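3.2 Fruit preparation and pectin extraction

Quinces were bought from two growers, Lunby and Lawal, in a single week in August and held at cellar temperature until use. Fruit with broken skin or brown flesh under the skin was discarded. The rest was rubbed with a dry cloth to remove the down, washed in cold tap water and cut into quarters with the core left in place. Peel and core were kept because earlier household recipes from the region keep them, and the aim of this part of the study was to compare those recipes with the commercial method described by Edet in the Prendov kitchen trials.

Each batch was covered with water to the height of the fruit and brought to a slow simmer in an open stainless steel pan. The pan was stirred every few minutes with a flat spoon. Cooking ended when a skewer passed through the thickest quarter without resistance. The pulp was then moved to a scalded muslin bag and left to drip overnight without pressing. In total, 31 batches were prepared. Two of these scorched on the base of the pan and were left out of the analysis.

The juice was weighed, and sugar was added at equal weight for the household recipe and at a lower ratio for the commercial one. Lemon juice was added only to the commercial recipe. Both were boiled hard until a spoonful wrinkled on a cold saucer when pushed with a fingertip. Jars of 200 mL were filled to just under the rim, covered with a waxed disk and closed with a screw lid while the jelly was still liquid.

3.3 Household materials survey

Jelly making in the home depends on items that are seldom listed in a recipe, such as cloth, string, labels and wrapping. A written survey was therefore sent to subscribers of the Trokis preserving newsletter. It asked where jars were stored, how they were closed, how long they were kept and whether they were given away. A total of 2,675 usable replies came back. Replies that gave no storage period were treated as missing for that question only and were retained for the others. 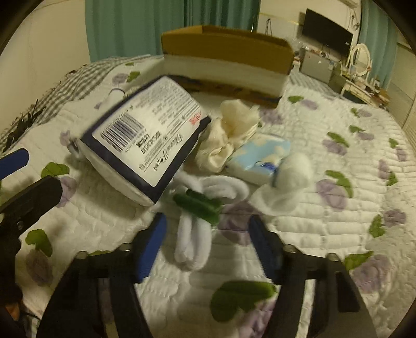
Figure 2. Pipe cleaners held by a green twist band, and a pack of tissue paper, on a quilted bedspread.

Answers on storage were coded by Ogundipe and checked by Edet against a fixed list of terms. "Pantry," "larder" and "cold cupboard" were merged into one group. "Basement" and "cellar" were merged into a second. Garages and sheds were coded apart from both, given the wider swings in temperature that can be expected there. Where a reply named more than one place, the place used for the longest period was taken.

Most households reported that they kept some jars for their own table and gave the rest away. Those who gave jars away tended to report shorter storage, and they were also more likely to write the date of cooking on the label. No link was found between the type of lid and the reported rate of mold, although waxed disks were mentioned more often by cooks who had learned from an older relative.

3.4 Measures of set

Set was measured by sag. A jelly was turned out onto a level glass plate, and its height was read after two minutes with a depth gauge and compared with its height in the jar. Three jars were tested from each batch, and the mean was used. Clarity was scored against printed lines placed behind a poured slice of even thickness. The scorer did not know which recipe had been followed.

Sag was lower in the commercial recipe when fruit came from Lunby. For Lawal fruit the two recipes could not be told apart. The Lawal fruit was firmer on arrival and took about 31 minutes longer to soften, so a difference in ripeness may account for part of this result. Ripeness was not measured directly and is taken up again in Section 5.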